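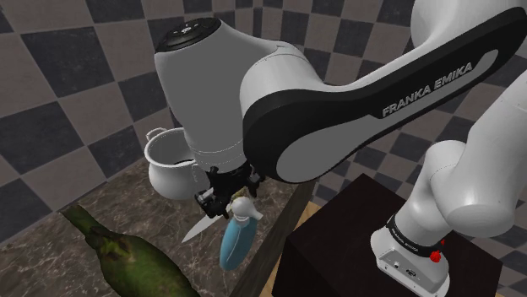
I gave up my storage unit in October, after paying for it for much longer than I meant to. I rented it when I moved out of the house on Skarkel Lane and into an apartment with two closets. The plan was to keep it for a summer while I figured out what would fit.

The unit was at a place called Skullari Storage, out past the car wash, and it cost me 640 dollars a year when I started. The rate went up a little each spring. The letter always said the same thing about rising costs, and I always paid it, because the other choice was to rent a truck and deal with what was in there. Last spring I finally added up all the payments and got nearly 2000 dollars. I wrote that number on the back of the letter and put the letter on the fridge. It stayed there until fall.

I couldn't have told you what was in the unit beyond the big things. I knew about the dining table, the bookcase from my grandmother's hall and the skis. The rest was boxes, and I had labeled most of them "misc" or "kitchen misc." One was labeled "desk, important." I'd done without the important desk things the whole time.

I took the first trip by myself in the car, early, before the place got busy. The gate code still worked. The lock on the door was stiff and I had to go back to the car for the can of spray oil. If you have a unit and haven't been there in a while, bring oil, a flashlight and something to sit on. I had the flashlight.

The dining table was the first decision and the easiest. It seats eight. My apartment seats three if one of them takes the stool. I measured it anyway, standing there, and then I took a picture of it and posted it for free. A family came for it the next afternoon with a trailer and a stack of blankets. They wrapped the legs better than I had.

The bookcase was harder. It isn't valuable and one shelf has a bow in it, but it stood in a hallway I walked down as a kid. I went back and forth and ended up bringing it home. It's in the bedroom now, where the laundry chair used to be. The laundry chair is gone, which is probably a good thing, although the laundry has moved to the end of the bed.

The skis were a pair of Stöckli I bought used and skied on for two winters before my knee got bad. I kept them all this time on the idea that the knee would come around. The bindings were old enough that the shop wouldn't adjust them. The guy was nice about it. He said the skis were still good and somebody could put new bindings on, so I left them with the shop's consignment rack and told him to take whatever offer came in. I haven't heard back and I'm not going to call.

Then the boxes. I'd read that you should make piles – keep, give away, throw out – and I tried that on the concrete floor and ran out of floor. What worked better was opening one box at a time and not opening the next until the first one was empty. It's slow. I did it over several trips, a few boxes each, and brought the "keep" items home in a single laundry basket. If the basket was full, I was done keeping things for the day.

A short list of what the boxes held, for anyone who thinks theirs are different:

Three can openers
Manuals for appliances that stayed with the house
A bread machine with no paddle
Towels, so many towels
My tax papers up to the year 2000, which I had been told to keep and then kept
Extension cords, all tangled into one thing
A Skotano lamp, still in its box, never plugged in

The lamp works. It's next to the couch and I like it a lot. I must have bought it for the house and then packed it when I was already packing everything else.

The tax papers went to the shredding truck that parks behind the library. The towels went to the animal shelter, which was glad to have them. They don't take pillows, at least ours doesn't, so ask before you load the car. The bread machine went in the trash after I looked up the price of a paddle.

"Desk, important" had a stapler, a box of checks from a closed account, and an envelope of photos from a trip to the lake. The photos were the only thing in the whole unit I'd have been sorry to lose. They fit in a kitchen drawer.

I closed the account at the front office on my last trip. You have to sweep the unit out first, and they lend you a broom. The woman at the desk went and looked, came back, and had me sign one page. The paper said my unit was number 715. I had always just thought of it as the one past the drain.

I thought I'd feel lighter, and I suppose I did, on the drive home. Mostly I noticed it the next month when the charge didn't come through. I've set up a transfer for the same amount into savings on the same date. It's small, but I was used to not having that money anyway.

The letter came off the fridge. I still need to figure out the extension cords, which came home with me in the last basket and are sitting by the front door.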